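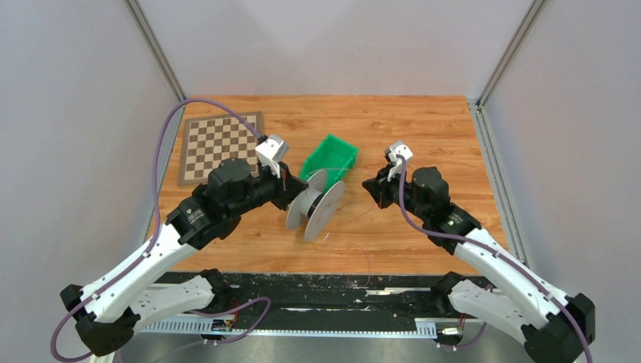 Vol. 12, No. 3, p. 41

Speaker notes: Recutting a long sports documentary for broadcast
Carolina Rocha, archive producer

Notes as used at the April session. Clip cues are in capitals. Lines in parentheses were for me and have been left in.

1. Scope

The talk covers the change from a single theatrical cut to a five-part television version of the same film. The film is Ornthorpe, directed by Graça Bettencourt, on the closing of a municipal baseball park and the trial that followed the fire there. The theatrical cut was shown once with an intermission. The television version went to Finach, which had commissioned it at an early stage. Besell handled the sales outside the home market.

I will not discuss the verdict or whether the film is fair to the team's owners. Graça has answered that in print and I have nothing to add. I will talk about archive, timing, rights and sound, in that order. Questions on music go at the end.

(Ask for house lights at half. The first clip is dark.)

2. What was in the archive

The log held 1,407 clips when picture was locked. A clip here means a continuous run of footage from one source with one rights holder. A single evening newscast could produce several clips if it carried agency material, and it usually did. People who come from scripted work tend to read the log as a list of shots. It should be read as a list of permissions.

Sources fell into the following groups:

Local news, mostly on three-quarter-inch tape
Game coverage, on whatever the station had kept
Court pool feed
Home movies and amateur video
Police and fire department material released on request
Still photographs, shot on a rostrum or scanned and moved in the edit

The court pool feed was the cleanest technically and the hardest to cut. It is a locked camera on the witness and a second on the bench. There are no reaction shots of the jury, and the rules did not allow any. When a lawyer speaks off camera you either stay on the witness or leave the room.

Game coverage was the reverse. The cutting is already done for you, by a director in a truck, with graphics burned in. You can't go back to the cameras behind it. We took whole plays where possible and let the original commentary run under them.

CLIP 1. SEVENTH INNING, ORIGINAL COMMENTARY, THEN THE SAME PLAY FROM THE STANDS

Points to make after the clip. The amateur tape runs slightly slow against the broadcast tape. We matched them on the crack of the bat, then let the crowd drift. The drift is audible if you listen for it on good speakers. We left the picture at its native shape, with black at the sides, and did not enlarge it to fill the screen. Finach asked for a filled screen at first and dropped the request after seeing a test.

3. Timing

A theatrical cut has no fixed running time until it is finished. A broadcast part has a fixed running time before it is started. Most of the problems follow from this.

Each television part had a delivered length, a set number of breaks, and a minimum gap between breaks. The gap rule is the one that hurts. The theatrical version has a long section on the bankruptcy hearing that builds without a natural stop. In the television version a break falls inside it. We tried the break in several places. It now comes on a clerk reading a docket number, which is a flat moment and makes a poor hook, but anything later gave away the next witness.

Recaps. Finach's standard opening was 30 seconds of material from the previous part. Graça argued against recaps altogether and lost on parts two and three. For part four we recut the opening so that it repeated one statement in full, with no montage. It ran to length and met the requirement. I recommend this to anyone in the same position. A viewer who missed the earlier part gets one complete fact, and a viewer who didn't miss it hears the statement again with more behind it.

Order of scenes. The theatrical cut goes back to the building of the park in its second hour. In the television version this material opens part two. Nothing was reshot for it. The interview lines that used to lead into the section no longer fit and two were removed. A third was moved to part one, where it works as a plain description of the neighborhood.

(If running late, skip the next item and go to rights.)

End cards. The theatrical cut has all of its text updates at the end. On television, each part needed its own. We ended up with a rule: a card may state only what was known on the last date shown in that part. A viewer of part three is not told about the appeal. It sounds simple. It took a lot of checking, and one card had to be withdrawn after delivery when a date turned out to be the filing date and not the hearing date.

4. Rights

This is the section people write to me about, so I will go slowly.

Licenses for the theatrical cut were taken as festival and limited theatrical. Television was an option in most agreements but not all. The options were priced by the second, by territory and by term. When the recut began, 400 clips had no television option at all. Either the source had refused or the agreement predated our current form.

We sorted them under three heads. Replace, where another source had the same event. Relicense, where nothing else existed. Drop, where the scene stood up without it. The sorting was done by the edit and archive teams together, on paper, before a single letter went out. I can't stress enough that the order matters. If you write to a rights holder before you know whether you need the clip, you have told them that you do.

The Ramalho collection deserves its own mention. It is a private holding of 8 mm film shot from the same seats over many seasons. The agreement was for use of the reels as a body, with a single fee, and it specified that faces of children in the stands be reviewed with the family before use. That review ran beside the edit from the start. It was slower than a normal clearance and we lost some good shots to it. The material that stayed in is the only color record of the old scoreboard that we found.

Fair use. We relied on it for a small part of the news footage, with an opinion letter for the insurer. The test we applied inside the cutting room was plain. If the narration or an interview comments on the footage itself – the way the station covered the fire, for instance – it may qualify. If the footage only shows the thing being talked about, license it. An editor can make a clip pass or fail by moving a line of interview, so the archive team has to see every new version, including the ones described as "just trims."

CLIP 2. STATION COVERAGE OF THE FIRE, WITH INTERVIEW OVER

CLIP 3. SAME FOOTAGE, EARLIER VERSION, INTERVIEW MOVED

Leave a pause here. Ask which one the room would send to the insurer. (Most will say the second. It is the first.)

5. Sound

The theatrical mix was 5.1. Television took a stereo fold-down plus a separate music and effects track for Besell. Two faults came up.

First, the crowd. In the theatrical mix the crowd sits in the surrounds. Folded down, it lands on top of the commentary and covers it. The game scenes had to be remixed by hand.

Second, the courtroom. The pool feed has a hum from the building's lighting. In a theater we had left some of it in, since it told the audience where they were. Television loudness processing brought it up between lines and it pumped. It was removed for the television version, and a low room tone recorded in a similar space was put underneath. Purists may object. The words are now clear.

6. Paperwork

The final archive log for all five parts had 2,458 entries, counting every separate use. That is higher than the clip total given earlier, and I am always asked why. Recaps, end-of-part teasers and repeated shots each get a line. A shot used in part one and again in part four is one clip and two entries. Some rights holders charge for each use and some don't, so the log has to show both.

Columns we would keep: source, rights holder, license number, part, timecode in, timecode out, territory, term, use number, on-screen credit wording.

Columns we would drop: mood, priority, anything filled in by color alone. Colors did not survive export to the broadcaster's system.

Column we wish we had added at the start: name of the person who saw the signed agreement. "Cleared" in our log meant three different things depending on who had typed it.

7. Questions likely to come up

On music: the stadium organ is a new recording of public domain tunes. The organ heard under the game coverage is original and was cleared with the broadcasts.

On whether the long version or the parts should be treated as the film: refer to Graça. For archive purposes they are two titles with two logs.

On cost: I can give the method, not the totals.

On access to the court feed: apply to the clerk of the court in writing, quote the docket number, and ask for the pool feed by name. Requests that say "trial video" are sent to a different office.

(Handout is the blank log template, both versions. Leave the spare copies by the door.)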